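Oluwatosin Onyeka
2022-04-17

ok thread. been doing the breathwork thing for a month and people keep asking so I'm dumping it all in one place. typing fast, sorry in advance

1/ Background. I don't meditate. Tried, many times. Sit down, close eyes, instantly composing an email to my landlord. So this isn't a meditation thread, it's breathing. Different muscle, at least for me

2/ Started in March after a bad run of sleep. 3 am every night, wide awake, jaw clenched like I was biting a strap. My sister sent me a link to a class at the Graltcombe rec hall. Slow breathing, mats on the floor, pay what you can. I went mostly to get her off my back

3/ The teacher is Yuen. Very plain. No gong, no whale sounds. First thing she said was "you already know how to do this, you're just in a rush." Felt personally attacked

4/ What we do, basic version. In through the nose, count of four. Out through the nose, count of six. That's it. Ten minutes. Longer out than in. If six feels like drowning, do five. If you get lightheaded stop and breathe normal, she's strict about that

5/ First session I hated it. Got to minute three and wanted to climb out of my own skin. Itchy nose. Somebody's stomach going off like a drain. Then at the end I stood up and my shoulders were somewhere else, like down where shoulders go

6/ Went home, slept till 5. Not a miracle. But 5 isn't 3

7/ Second week = nothing. Slept terribly. Almost quit. Putting this in because every thread about this stuff skips the week where it does nothing

8/ Third week I moved it from bedtime to right after work, before I touch food or the phone. Way better. At bedtime I was using it as a test (am I asleep yet? how about now?) and flunking it every night

9/ Apps. I used Primora for a bit. The timer is fine, a soft tone in and a soft tone out. Turned off the streaks on day two. It told me I had taken 2,753 guided breaths and I got competitive about it, which, no

10/ Free option: kitchen timer and counting in your head. I do this now. Lose count constantly. Start again at one. Yuen says starting again is the practise and I rolled my eyes but ok yeah

11/ Someone in replies asked about the spirit side. Hm. I grew up in church, so sitting quiet with my breath feels a lot like the bit after the last hymn when nobody's moved yet. I don't need it to be more than that. If it's prayer for you then great, if it's plumbing for you also great

12/ Things that helped: loose waistband. Feet flat if you're in a chair. Hand on belly for the first minute only. Window open a crack. Telling the people you live with, so they don't come in asking where the scissors are

13/ Things that did not help: incense (sneezing). Lying flat on the bed (I just think about laundry). Holding my breath between counts, made me panicky, dropped it. Reading threads like this one at midnight lol

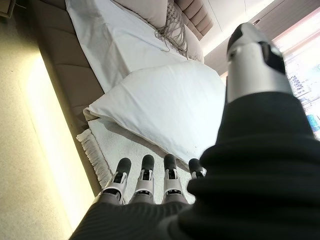 fingers pointing at the bed, same as me by 9 pm

14/ Cost, cause I got asked 3 times. I've put 265 into it total. That's class money plus a Terkon cushion I did not need. Folded blanket does the same job. Please do not buy the cushion

15/ There's a weekend retreat in the fall, nearly 500 with food. Haven't decided. Part of me wants two silent days and part of me knows I'd be whispering to the person next to me by lunch

16/ Where I'm at now: most nights I get to 5:30 or so. Jaw is better. Still snap at people in traffic. My sister says I interrupt less, and she interrupted me to say it

17/ If your sleep is really wrecked or your chest feels weird, go see a doctor, not a thread. I did get checked before I started, all fine, and honestly wish I'd gone sooner

18/ Try it for a week, five minutes even. Four in, six out. Come back and tell me if you hated it, I want to hear from the haters too

19/ oh and yes the class takes beginers, everyone in there is one. Bring socks, that floor is freezing

20/ muting this for tonight, will do replies tomorow after I've done my ten minutes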